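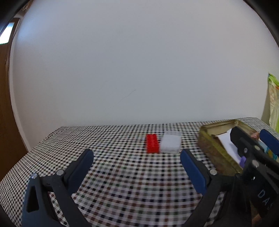
보낸사람: 폼빌 된장집
받는사람: 해외장담그기 메일링리스트
제목: Re: Re: 장 가르기 시기랑 하얀 막 문제

> 안녕하세요, 눈팅만 하다가 처음 글 올립니다. 반다우(Bandau) 사는 사람이에요.
> 작년 겨울에 메주를 사다가 산두(Sandu) 유리 단지 작은 걸로 장을 담갔는데요, 며칠 전부터 소금물 위에 하얀 막이 끼기 시작했어요. 솜털 같은 건 아니고 얇은 종이 같은 느낌이고요. 냄새는 좀 시큼한 것 같기도 하고 원래 이런 건가 싶기도 하고...
> 버려야 하나요? 그리고 장 가르기는 언제 하는 게 맞아요? 엄마는 두 달이면 된다 하시고 인터넷에는 사십 일이라는 사람도 있고 백 일이라는 사람도 있어서 머리가 아픕니다.
> 아파트라서 햇볕은 베란다 창으로 오후에만 들어와요. 항아리 구할 데가 없어서 유리로 했는데 이게 문제였을까요?

반다우 님 반가워요! 처음 글 올리셨다니 제가 다 설레네요. 저도 이 리스트에서 한참을 숨어서 읽기만 하다가 메주에 시커먼 곰팡이가 피는 바람에 울면서 첫 글을 올렸거든요.

하얀 막부터요. 솜털처럼 일어나지 않고 얇게 깔린다면 골마지일 가능성이 커요. 효모 종류가 표면에서 공기 만나면서 생기는 건데, 장 담그는 집에서는 흔하게 봅니다. 저라면 안 버려요. 깨끗한 국자로 살살 걷어내고, 단지 안쪽 벽에 묻은 것도 소주 적신 키친타월로 닦아 주세요 (물로 닦지 마시고요!). 다만 분홍색이나 까만색 털이 올라오거나, 시큼한 정도를 넘어서 썩은내가 나면 그건 얘기가 달라요. 메일로는 제가 냄새를 맡아 드릴 수가 없으니 그 판단은 직접 하셔야 하고, 찜찜하면 미련 갖지 말고 보내 주세요. 콩은 또 삶으면 되니까요.

그런데 골마지가 끼었다는 건 소금물이 좀 싱거웠다는 뜻일 때가 많아요. 염도계 있으세요? 없으면 날달걀 띄워 보는 방법 아시죠, 동전만큼 떠오르면 맞다는 그거요. 저는 그걸 너무 믿다가 한 번 망했어요. 달걀이 오래되면 맹물에서도 뜨려고 하거든요 ㅠㅠ 냉장고 구석에서 굴러다니던 달걀로 재고는 "어머 잘 떴네" 하고 뚜껑 덮은 사람이 접니다. 그다음부터는 그냥 저울로 합니다. 물 무게랑 소금 무게 재서 섞는 게 제일 속 편해요. 이미 담근 장이 싱겁다 싶으면 소금을 조금씩 추가하시면 되는데, 저는 6리터 단지에 굵은소금 100그램을 위에다 솔솔 뿌려 두고 며칠 지켜봤어요. 그걸로 막이 잦아들었고요. 산두 단지 작은 거면 용량이 더 적을 테니 그만큼 줄여서 하시고요.

장 가르기 시기는요... 이거 물어보시면 이 리스트 사람들 또 밤새 싸웁니다 (작년 봄 글타래 한번 찾아보세요, 저는 중간에 읽다 잤어요). 제 경우만 말씀드릴게요. 첫해에는 사십 일 조금 지나서 갈랐는데 간장이 맹숭맹숭했어요. 색도 연하고요. 대신 된장은 맛있었습니다! 건더기에 맛이 많이 남아 있었던 거죠. 작년에는 90일을 채웠더니 간장은 진짜 진하고 좋은데 된장이 퍽퍽해서 삶은 콩을 으깨 넣고 다시 치댔어요. 그러니까 간장을 더 드시는 집인지 된장을 더 드시는 집인지 생각해 보시고 정하시면 됩니다. 어머님 말씀대로 두 달이면 둘 다 적당히 챙기는 셈이라 첫 장으로는 저도 그쪽에 한 표예요. 날이 따뜻하면 당기고 서늘하면 늦추고요.

유리 단지는 괜찮아요. 항아리처럼 숨을 쉬지는 않으니까 뚜껑을 꽉 잠그지만 마세요. 저는 면보를 씌우고 고무줄로 묶은 다음 뚜껑은 위에 얹어만 둡니다. 햇볕은 오후에만 들어와도 충분하다고 봐요. 오히려 유리는 한여름 땡볕에 두면 안쪽이 너무 뜨거워져서, 저는 7월쯤 되면 그늘로 옮겨요. 초파리 조심하시고요!! 면보가 성기면 기어이 들어갑니다. 두 겹으로 하세요. 세 겹이면 더 좋고요.

아 그리고 메주 얘기. 어디서 사셨는지 안 쓰셨는데, 혹시 그룩소프(Grukthorpe) 장터에서 파는 네모난 작은 메주인가요? 저도 올해 그걸로 해 봤는데 한 덩이 말린 무게가 342그램 나오더라고요. 포장에 적힌 물 양대로 하면 제 입에는 너무 묽어요. 저는 물을 좀 줄이고 마른 고추랑 대추, 숯을 넣었습니다. 숯은 바비큐용 절대 안 되고요, 불붙기 쉽게 약품 처리한 게 많아서요. 참숯을 못 구하시면 그냥 빼세요. 저희 할머니는 숯이 빠지면 큰일 나는 줄 아셨지만 제 첫 장에는 숯이 없었고 아무 일도 없었어요.

메주가 뜨는 것도 문제예요. 위로 동동 떠서 공기에 닿는 부분에 곰팡이가 피거든요. 대나무 가지를 휘어서 눌러 주라고들 하는데 폼빌(Pomville)에 대나무가 어디 있나요... 저는 도자기 접시 작은 걸 뒤집어서 얹고 그 위에 끓는 물에 소독한 돌멩이를 올려요. 돌은 개울에서 주워다가 솔로 박박 문질러서 푹 삶았고요. 옆집에서 저희 부엌을 들여다보다가 돌을 왜 삶느냐고 묻는데 영어로 설명이 안 돼서 그냥 수프라고 했습니다. 그 뒤로 인사가 좀 어색해요.

가르는 날 팁도 몇 개만 적을게요. 아파트시면 환기가 제일 큰일이에요. 간장은 달여도 되고 안 달여도 되는데, 달이면 온 건물에 냄새가 퍼집니다. 저는 아랫집 눈치가 보여서 안 달이고 체에 면보 깔고 거르기만 해서 서늘한 데 둬요. 달이실 거면 오전에 창문 다 열고 약한 불로, 거품 걷어 가면서요. 된장은 큰 양푼에서 치대시고 너무 되다 싶으면 걸러 둔 간장을 한 국자씩 돌려 넣으세요. 한꺼번에 부으면 죽이 됩니다. 손에 올렸을 때 흘러내리지 않고 귓불보다 조금 무른 정도? 저는 그렇게 배웠는데 사람마다 귓불이 다르니까 참고만 하세요 ㅎㅎ

식탁에서 하실 거면 식탁보는 꼭 걷고 하세요. 된장 물 든 건 삶아도 노란 기가 남아요. 저는 아끼던 하늘색 천을 하나 그렇게 보내고 지금은 걸레로 쓰고 있어요. 신문지 깔고 그 위에 비닐 깔고, 앞치마도 버려도 되는 걸로요.

다 치댄 된장은 단지에 꾹꾹 눌러 담고 위에 소금을 얇게 덮으세요. 저는 그 위에 마른 다시마를 한 장 올려 두는데, 나중에 그 다시마를 잘게 썰어 밥에 비벼 먹으면 그게 또 별미예요. 그러고는 여름 지날 때까지 잊고 계시면 됩니다. 잊는 게 제일 어렵긴 해요. 저는 자꾸 열어서 찍어 먹다가 단지 하나를 가을 전에 다 비운 적도 있습니다.

리스트 다른 분들께도 하나 여쭤볼게요. 작년 간장 바닥에 네모난 소금 결정이 잔뜩 생겼는데, 이거 모아서 국 끓일 때 쓰시는 분 계신가요? 맛을 보니까 짠맛 뒤에 감칠맛이 꽤 있어서 버리기가 아까워요. 물에 녹여서 다음 장 담글 때 넣어도 되는지도 궁금하고요. 그리고 보리 넣은 막장 해 보신 분 있으면 보리 비율 좀 알려 주세요. 두 번 해 봤는데 한 번은 식혜 같고 한 번은 시멘트 같았어요.

반다우 님, 막 걷어내고 며칠 있다가 어떻게 됐는지 꼭 글 남겨 주세요. 소금 얼마나 넣으셨는지도 같이요!

폼빌에서 드림

추신. 혹시 산두 단지 고무 패킹만 따로 파는 데 아시는 분? 제 건 장 냄새가 배어서 이제 딸기잼을 담을 수가 없네요.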